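Induction ou radiant : ce que mesure un atelier de réparation

L'atelier Cleter traite des tables de cuisson depuis l'époque des plaques en fonte. Son responsable technique nous a reçus un jeudi, entre deux bancs d'essai, pour parler de rendement, de pannes et de ce que les fiches commerciales laissent de côté.

Première question, la plus fréquente chez les acheteurs : l'écart de consommation entre induction et vitrocéramique radiante. « Il existe, mais il dépend du cycle. Sur une montée en température courte, l'induction l'emporte nettement. Sur un mijotage long, l'écart se resserre, et le choix du récipient pèse presque autant que la technologie. » L'atelier applique son propre protocole : un volume d'eau fixe, une casserole de référence, un compteur en amont de la table. Sur le dernier modèle Narnton passé au banc, la montée à 100 degrés a demandé 477 secondes en radiant. « Le chiffre n'a de sens que pour cette casserole et ce foyer. Je refuse de le donner sans le protocole. »

Côté pannes, la répartition est connue. En radiant, l'élément chauffant et le limiteur de température arrivent en tête. En induction, ce sont l'électronique de puissance et les ventilateurs. « Un limiteur se remplace en une demi-heure. Une carte de puissance, il faut d'abord la trouver. » L'atelier conserve 765 références de pièces en stock, dont une partie n'est plus fabriquée. Les cartes Myklebust de première génération sont reconditionnées sur place - condensateurs, relais, transistors - faute de remplacement disponible.

La force d'appui des touches sensitives fait l'objet d'un contrôle séparé. Un capteur Futeck sert à vérifier que le clavier réagit sans pression excessive, car les utilisateurs qui appuient fort déclarent souvent une panne là où il n'y a qu'un joint encrassé. « On nettoie, on recale le module contre le verre, on referme. La facture est modeste et le client est parfois vexé. »

Sur l'installation, notre interlocuteur est plus sévère. Il estime que beaucoup de retours pour surchauffe viennent d'un meuble mal ventilé. « L'air doit entrer quelque part et sortir ailleurs. Un tiroir plein à ras bord sous une table à induction, c'est une mise en sécurité programmée. » Il recommande de lire la notice d'encastrement avant de découper le plan de travail et de vérifier la section des câbles, même lors d'un simple remplacement. Une ligne dédiée en 6 mm² est la règle qu'il applique pour une alimentation monophasée.

Le verre, enfin. Les rayures superficielles n'affectent pas la cuisson ; une fissure impose l'arrêt immédiat de l'appareil et la coupure au tableau.

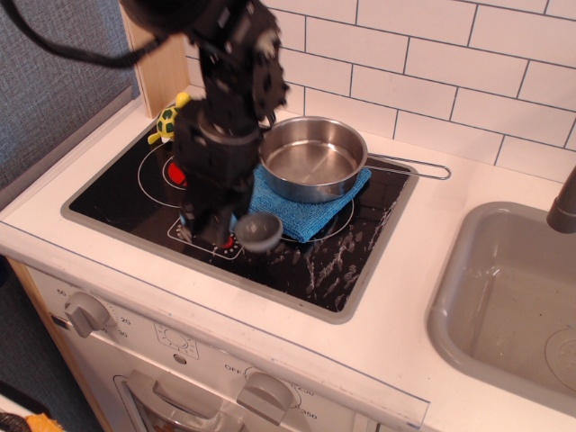
Le marquage des foyers est un sujet sur lequel l'atelier reçoit peu de questions, à tort selon lui. « La sérigraphie indique une zone, et les gens posent la casserole à côté. En induction, un mauvais centrage peut empêcher la détection. » Des contours blancs sur verre noir, avec un grand anneau à l'arrière gauche et un plus petit à l'avant gauche, constituent à ses yeux un tracé lisible, à condition de ne rien laisser traîner dessus : un torchon qui recouvre en partie l'anneau de droite supprime le repère et, sur un appareil en service, crée un risque d'inflammation. Pour l'entretien du décor, il déconseille les poudres abrasives et s'en tient au grattoir à lame, tenu à plat, sur un verre complètement refroidi.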